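Folding Small Cloths: Your Questions Answered

Welcome to the FAQ for the Wivent folding table! We get a lot of mail about the little stuff - washcloths, hand towels, cleaning cloths, the odds and ends that live in a drawer and never seem to lie flat. Sheets have their own page. Scroll on for everything small.

Do I need a special surface to fold on?

No, but I love a soft one. On a slick countertop a small cloth slides away from you while you are lining up the second corner. A bit of carpet or felt holds it in place, and you can fold with one hand while you drink your coffee with the other. I do most of mine before 3 in the afternoon, when the light is still good enough to see the edges.

What does "folded" mean for a washcloth?

One straight edge and a shape that stacks. That's my whole standard! A few creases across the top are fine, and so is a little puffiness on one side. Start with the straight edge, get that one right, and let the rest follow.
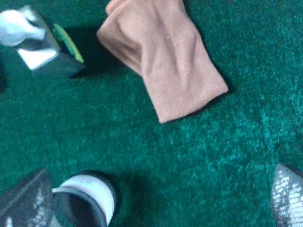
Small peach-tan cloth, folded to a clean edge, on the green carpet.

Halves or thirds?

Thirds for the drawer, halves for the shelf. Thirds give you a narrow packet that stands up on its own, and you can see every cloth you own at a glance. Halves make a wider, flatter stack. My bathroom shelf is 16 inches deep and halves fit it beautifully. Measure yours first, and please measure the inside.

My knit cloths bunch up as soon as I let go. Help?

Oh, knits! They are the most fun once you stop fighting them. The loops let the fabric spread in every direction, so if you pick one up by the middle it gathers into big round folds and you have to begin again. Lay it down, put your palm in the center and smooth outward, slowly, toward each corner. Don't pull on the hem. A stretched hem will wave at you forever. Then fold once, rest your hand on it for a moment, and fold again. 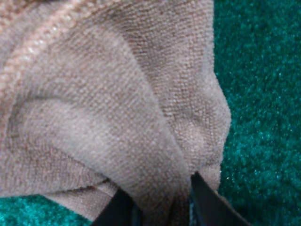 Gerrit Van Loon wrote in to disagree: I roll all my knits and I will never go back. Folding them gave me a lump in the middle every time. Rolled, I get 15 in one basket and I can pull any of them out without wrecking the rest.

Fair enough, and I tried it! Rolling is great for a basket. In a shallow drawer mine came undone, so I still fold there.

What about cloths that share a table with everything else?

Most of us don't have a dedicated spot. The table has snacks on it, a pump bottle, a pen holder, and the towel ends up draped wherever there was room. You don't have to clear the whole thing. Push the hard items to the back, keep the cloths together on one side, and leave yourself a patch about twice the width of your biggest cloth.

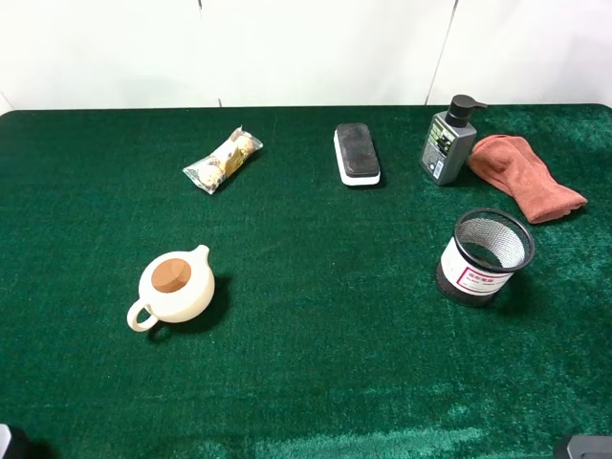

Then work from that patch outward. Fold one, set it to the side, fold the next. When the stack gets tall enough to lean, carry it to the cupboard and come back for more.

Should microfiber be stored with cotton?

I keep them apart. Microfiber grabs lint from everything it touches, and a fluffy cotton towel has plenty to give. Two stacks with a gap between them will do.

How often do you redo the drawer?

Every May, top to bottom, with the radio on. In between I just straighten the front row.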